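The Cup from Erkwood

My aunt left me the cabin at Sindotlow, and with it a table, a stove that sulks, and every single thing she ever carried home from a rummage sale. I had until November to clear it. I gave myself a weekend, which tells you what kind of planner I am.

I started with the kitchen, thinking it would be easy. Who gets sentimental about a kitchen? By noon on Saturday I had cried over a potato peeler and eaten a whole sleeve of crackers standing up. There were 13 boxes for the thrift store in Studville and exactly one for me, and the one for me was still flat.

Then I got to the cup.

She drank everything out of it. Coffee, soup, wine when the neighbors couldn't see. She used to tell me she'd won it in a raffle in Erkwood, second prize, and that first prize was a goat (the story changed – some years the goat was third). I never once looked inside it as a kid, because it was always full and it was always hers.
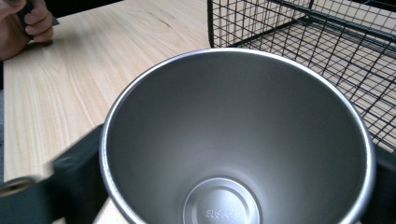
The raffle cup, with its little stamp at the bottom.

I swear I'd expected a message down there. A date, maybe, or the name of some man. What I got was a steel mark, the start of one anyway, SUS3 and then a blur, and I laughed so hard I had to sit down on the flour bin. All those years of her peering into it so meaningfully between sips!

My cousin called around then, wanting to know if I'd found the money. There was supposed to be $2,000 somewhere, put away for the roof. I said I'd found five can openers and a cup. "Which cup?" she said, very fast, and I knew right away we were going to have a problem.

We went back and forth for an hour. She'd had soup out of it when she had the mumps. I'd had cocoa out of it the night the Fashola bridge washed out and nobody could get home. She said mumps beat a bridge. I said it depended on the bridge. In the end she told me she was getting in the car, and I told her to drive carefully and bring a sandwich.
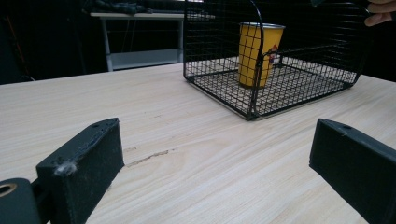 I've never been any good at waiting, so I tidied. I wiped the shelves, I wiped the stove, I put the kettle on and forgot about it. When I ran out of other things to wipe I did the table, and I kept going over the same short dark mark in the wood, as if this would be the time it came off. My aunt blamed it on me and I blamed it on my cousin. The black wire basket I left alone. That one had kept her onions and her unpaid bills, and I wasn't ready to have opinions about it yet.

The headlights came up the lane at 5. I set out the cup, filled the kettle again, and went to let her in.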